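Boards > Performance and Live Art > Touring, Venues and Money

Post-show talks: paid or part of the fee?

fernhollow
We have a two-hander going to Volletti for two nights this fall. The contract came through Thursday and it has a line that says the company "will take part in a post-show discussion on one or both evenings." No extra money. The fee is $691 a night, which was already low for us once you take the van out of it. Is everyone just doing these for free now? I don't mind talking to people afterward. I mind it being written in as an obligation.

coatcheck_8
It's been standard at most small houses as long as I've toured. I treat it as part of the night. You're in the building anyway and the strike can wait 18 minutes.

fernhollow
The strike can't wait, though. Volletti wants us out of the space by 11 p.m. and the show comes down at 9:50. There are two of us and no crew.

lowgrid
Then put that in writing back to them. Say you'll do one talk, on the first night, when you don't have to strike. They say "one or both," so one is already covered by their own wording. I did this with Sostik last year and they changed the clause the same day.

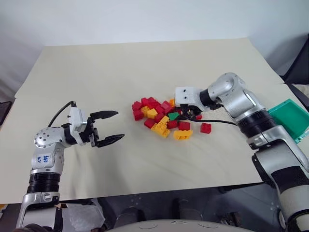
The other thing I'd ask is who moderates. If they send somebody from the programming team who has seen the piece, it usually goes fine. If it's whoever is free on front of house, you end up interviewing yourselves. Ask for a name before you sign.

marrowbone
I disagree with coatcheck_8. A talk is work. You prepare for it, you do it in public, and the venue lists it on the website to sell tickets. Coltell pays a flat rate for them and has for years, and they're smaller than Volletti. If artists keep saying it comes with the night, there will never be a line for it in the budget.

coatcheck_8
Fine, but Coltell has a grant that covers public programs. Not every place does. I'd sooner do a free talk than lose the booking, and I've seen people lose bookings over less.

marrowbone
Over asking a question about one clause? I'd want to know which venue that was.

coatcheck_8
Not going to post that here. It was a festival, not a venue, and the artist asked for changes to more than one clause.

tin_lantern
Different angle. Does the piece need a talk? We dropped them for our last show. It ends in the dark with a long silence, and then the lights came up and someone dragged out two chairs and a microphone. It flattened the ending every time. We told Michiels we'd do a lunchtime session the next day instead and they were happy with it. Fewer people came, but the questions were better.

fernhollow
Ours ends quietly too, so that's worth thinking about. We're driving home the morning after the second night, but the day in between would work.

lowgrid
I'd offer that first, then, and keep the first-night talk as the fallback.

marrowbone
And ask for a fee with either one. The worst they can do is say no.

fernhollow
Sent them an email with the daytime session as the first choice, and asked what they normally pay. Will post when I hear back.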